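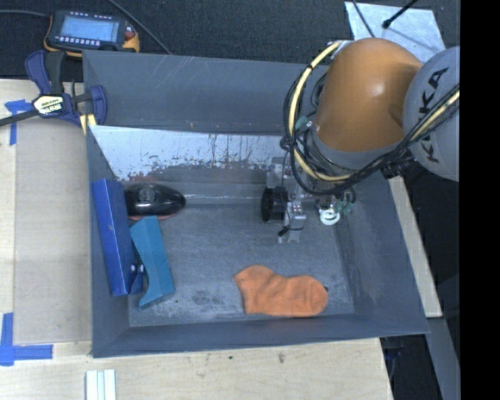 A KUKA arm working over a gray bin.

Every winter I get the same pitch about electric cars and cold weather, and every winter I trust it less. The Pivstead brochure promises 263 miles. Konrad Aebischer drove his from Dilley to Clisumton in December with the heat on low and had to stop twice to charge. One of the two chargers was dead.

The dealer told him to precondition the battery. Fine, but he parks on the street. Where is he supposed to plug in?

I don't doubt the car is pleasant to drive. I doubt the number on the sticker, and I doubt anyone selling it has tried that road in January. Print a winter figure next to the summer one, same size type. Then I'll listen to the rest of the pitch.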